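Courses > Household Economics 43 > Handouts > Week 3

Week 3: What a Shirt Costs After You Buy It
Notes by Marta Vakulenko

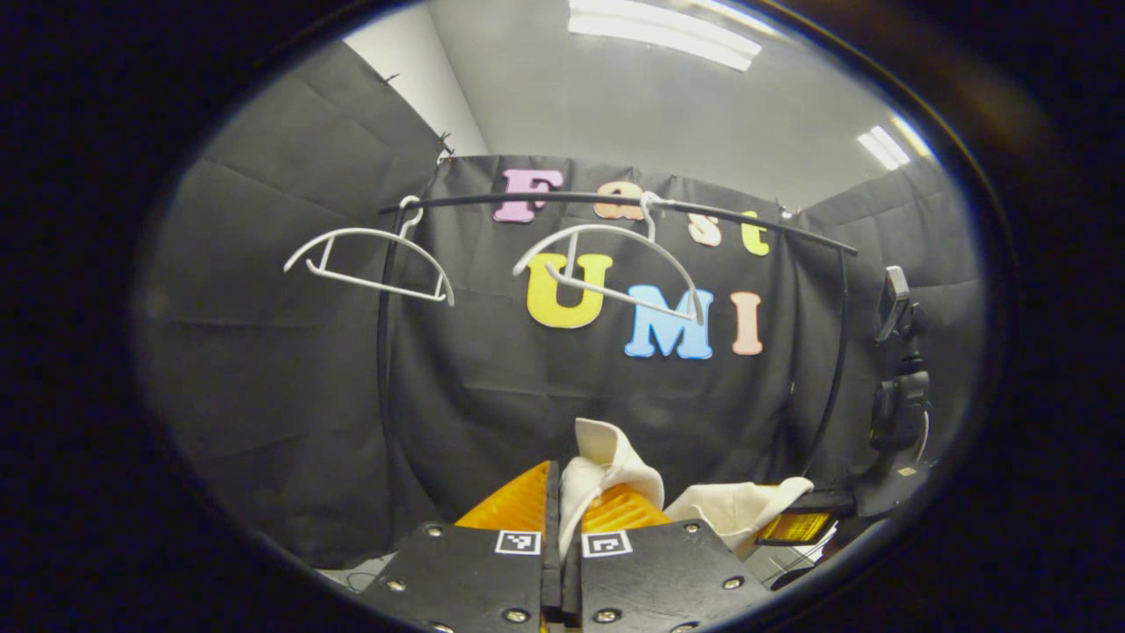 1. The sticker price is the small part

Most people can tell you what they paid for a shirt. Ask what they have spent on it since and you get a look. Washing, drying, ironing, the closet it hangs in: all of it is paid for in amounts too dull to remember. We call this cost of keeping. The textbook calls it something longer.

2. Cost per wear

Divide the total by the number of times worn. A $200 jacket worn to one wedding costs $200 a wear, plus the cleaning, plus the gift. Hendrik Baert's chapter (in the reader) argues that people guess their wears far too high. He is probably right, and he is certainly pleased about it.

Terms to know: cost of keeping, cost per wear, sunk cost, replacement point.

3. Sunk cost in the closet

The trousers that will fit again by summer. The money is gone whether they stay or leave, but they go on charging rent. Expect this on the midterm, where every year a third of the class defends the trousers.

4. When to replace

Compare one more year of mending and cleaning with one year's share of a new item. Leave feelings out until the sum is done, then put them back in and see what they cost you.

For next time
- Read Baert, first half. The second half is mostly tables.
- Pick one garment you own and work out its cost per wear. Show the steps. "I wear it a lot" is not a step.
- Hand in on paper, room 901. Emailed copies will be admired and not graded.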